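4 歌词同步与注释显示设置

本章说明如何在 Honitz 播放终端上为曲目添加逐行歌词、声部标记和注释。操作前须完成第 3 章的曲库导入。本章所述菜单名称以固件 2 的中文界面为准。

4.1 准备歌词文件

歌词文件为纯文本,编码须为 UTF-8,不带字节顺序标记。每行对应一句唱词,行首写时间标签,格式为“分:秒.百分秒”,外加方括号。文件名须与曲目文件名完全一致,扩展名除外。

单个歌词文件最多可容纳 988 行,空行计入总行数。超出部分在导入时舍弃,终端不另行提示。

注意:同一时间标签下有两行歌词时,终端按原文与译文处理,第一行为原文,第二行为译文。对唱曲目中两人同时演唱不同歌词的段落,不得使用此写法,应按 4.3 设置声部。

4.2 导入歌词

1. 将歌词文件复制到存储卡的 LYRICS 目录。目录名须为大写。
2. 插入存储卡,在主菜单中选择“曲库”,再选择“歌词管理”。
3. 选择“扫描存储卡”。扫描期间状态灯闪烁。
4. 扫描结束后,列表左侧显示匹配状态。实心圆点为已匹配,空心圆点为未找到对应曲目。
5. 选中需要导入的条目,按确认键。
6. 返回曲目页面,确认标题下方出现“词”字标记。

注意:状态灯闪烁时请勿拔出存储卡,否则歌词索引可能损坏。索引损坏后须在“歌词管理”中执行“重建索引”。曲库较大时,重建需要近 15 分钟,期间无法播放。

4.3 标注声部

声部标记用于区分演唱者。适用于对唱、轮唱以及主唱与和声交替的曲目。

1. 打开曲目,选择“编辑歌词”。
2. 将光标移至目标行,按侧键调出声部列表。
3. 选择“声部甲”“声部乙”或“合唱”。
4. 按确认键。该行行首出现对应色条。
5. 对其余各行重复步骤 2 至 4,完成后选择“保存”。

未标注的行沿用上一行的声部。一首曲目的第一行未标注时,按“声部甲”处理。

两个声部重叠时,须先将重叠段落拆成独立的两行,再分别标注,然后在两行上同时启用“并列显示”。并列显示时每行最多 15 个汉字,超出部分自动换行,字号不变。

示例:Chávez 演唱的《窗外的灯》随机预装,副歌第二遍为双声部重叠,可作为标注时的参照。该曲的声部数据为只读,如需练习修改,先用“另存副本”复制一份。

4.4 校正时间偏移

同一首歌的录音室版与现场版前奏长度不同,直接套用歌词文件会使整首歌词提前或滞后。

1. 播放曲目,至第一句唱词开始时按暂停键。
2. 选择“歌词偏移”,再选择“以当前位置为第一句”。
3. 从头播放,检查前两段主歌。
4. 仍有偏差时,用方向键微调。向左为提前,向右为延后。
5. 选择“仅此版本”或“所有版本”,保存。

偏移值的可调范围为正负 60 秒。前奏超过此范围的曲目,须直接修改歌词文件中的时间标签。

注意:偏移校正对整首曲目一次生效。现场版中途加入念白或延长间奏的,应使用“分段偏移”,在间奏结束处插入分段点,再对后半部分单独执行步骤 2 至 5。速度有明显变化的版本不适合用偏移校正,应逐行重新打点。

4.5 添加注释

注释用于说明唱词的含义、典故或叙述者的变化,显示在歌词下方的副区。一行歌词只能附一条注释。

1. 在“编辑歌词”中选中目标行,长按确认键。
2. 选择“新建注释”,输入正文。
3. 设置“显示时长”。默认与该行歌词同步消失。
4. 如注释适用于整段,选择“延至段末”。
5. 保存。

使用 Wundari 词库的用户可在步骤 2 中选择“从词库载入”。载入的注释末尾附有撰写者署名,例如“释词:Hannelore Prantl”。署名随注释一并显示,不可单独删除。

一段唱词存在多种解释时,建议将各种解释写入同一条注释,以分号隔开。叙述者由第一人称转为第三人称的位置,应在转换后的第一行添加注释,不要加在转换前的最后一行,否则副区文字会早于唱词出现。

4.6 设置播放背景

1. 在主菜单中选择“显示”,再选择“歌词背景”。
2. 选择“纯色”“专辑封面”或“静态图片”。
3. 选择“静态图片”时,从存储卡的 BACK 目录中指定文件。
4. 调整“背景压暗”,直至歌词各行清晰可读。
5. 按返回键保存。

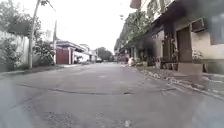 背景设置按曲目保存。需要应用到整张专辑时,在专辑页面选择“显示设置”,再选择“复制到全部曲目”。已单独设置过背景的曲目会被覆盖,覆盖前终端显示一次确认提示。

连接 Melard 外接显示屏时,“背景压暗”由显示屏一侧控制,终端上的该项显示为灰色。断开显示屏后,终端恢复上次保存的数值。

启用并列显示的曲目建议使用“纯色”背景。声部色条与背景颜色相近时,可在“显示”菜单的“声部颜色”中另选一组。

4.7 常见情况

曲目页面无“词”字标记:检查文件名是否含有多余空格,并确认编码为 UTF-8。

歌词显示为乱码:用文本编辑器重新保存为 UTF-8,删除终端内的旧歌词,再次导入。仅覆盖存储卡上的文件不会更新已导入的内容。

译文与原文位置颠倒:调换歌词文件中两行的先后次序,时间标签保持不变。

声部色条不显示:确认“显示”菜单中的“声部颜色”未设为“关闭”。

注释只闪现一下:该行歌词持续时间过短。将“显示时长”改为“延至段末”,或把注释移到同段较长的一行。

导出歌词备份的方法见第 5 章。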